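Sleeping in strange rooms

I spend a good part of every year in hotels for work, and I have never slept well in them. In April I decided to stop complaining and write down what I do on a night away and how I feel the next day. These are my notes so far.

Noise is not my main problem. I grew up in Kenadcombe above a bakery and can sleep through almost anything with an engine. My problem is that I keep working until I get into bed, and then I lie there still working.
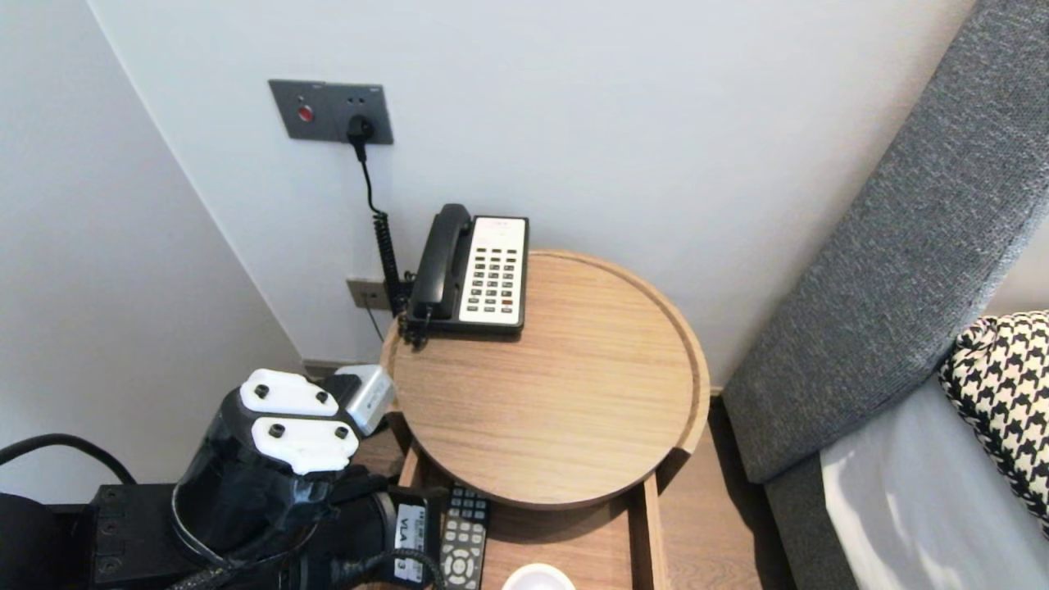 The first thing I changed was dinner. I used to eat at 9 p.m. because that was when I finished my email. Now I eat before 7 and leave the email for breakfast. It took a couple of trips before my stomach agreed with the plan, but I stopped waking up at 3 a.m.

The second was walking. My friend Shaimaa El Sherbiny travels more than I do, and she told me to walk 2000 steps after dinner, outside if possible. On the Tazi trip it rained every evening, so I did them in the corridor on my floor. It was dull and it worked as well as going out.

The third was the phone. I was setting my cell phone alarm and then reading the news for an hour. I now leave it charging across the room and ask the front desk to call me at 6. 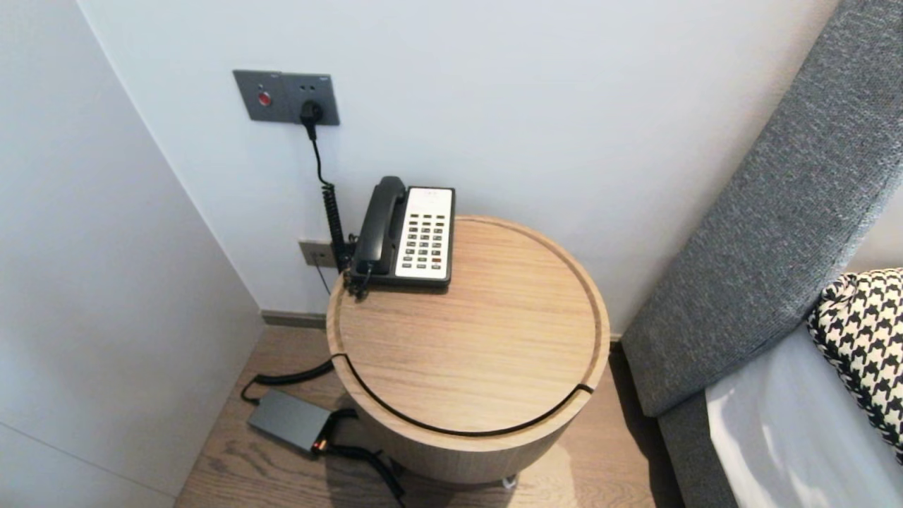

The phone on the bedside table.

I have had one missed wake-up call, in room 237 of a place I won't go back to, so before an early flight I set the cell phone as well.

Things I tried and dropped: a sleep mask, which slid off, and herbal tea, which got me up twice a night. I also packed my own pillow once. It filled half the suitcase and I slept the same.

Next month is Prasia, with a six-hour time difference. I'll add to this when I get back.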